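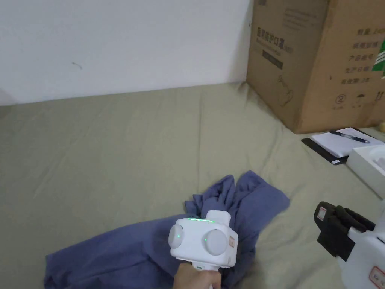

Why does Dematar drop surround sound after the second loading screen?
The game reopens the audio device at each zone change and falls back to stereo if the receiver takes too long to answer.

Home | Games | Tickets | Known Issues | Log In

Ticket 179 — Dematar, console build 61
Opened Monday, January 6, 2025. Reproduced on 2 of our consoles, both set to 7.1 output. Rear channels go silent on entering Clernport. Dialogue stays in the centre.

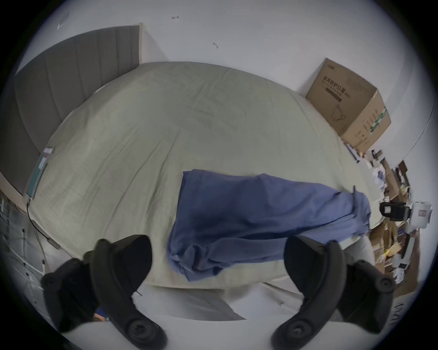 Blue cloth on the fitted sheet.

Tried so far: cleared the cache, reinstalled, changed the HDMI cable. No change. Setting the console to 5.1 restores the rears until the next zone.

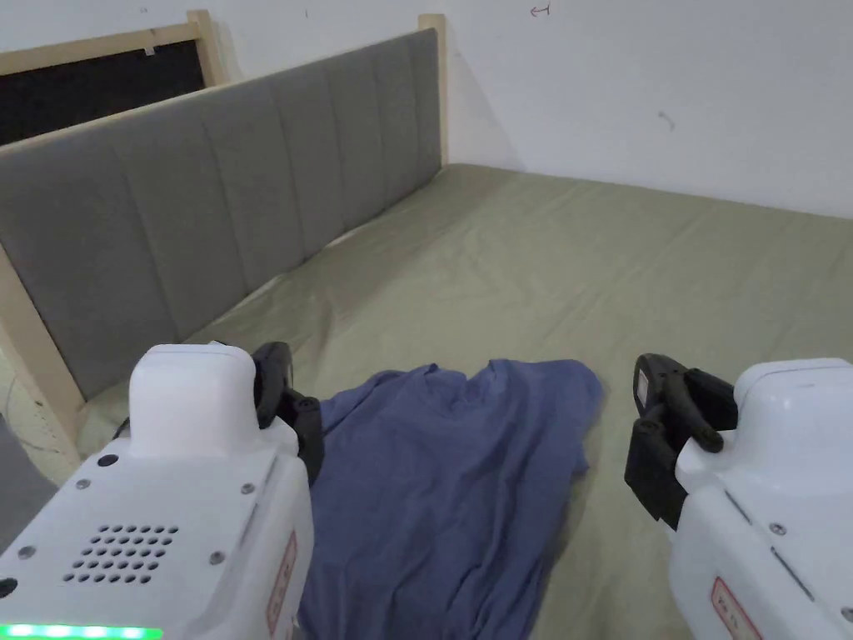 Crisanto Maglaya

Log shows a 35 ms timeout on the device handshake. The July patch used a longer value. Passed to Gál at Navstead for a fix. Workaround — pause, open Audio, toggle Output Format and resume. Status: pending.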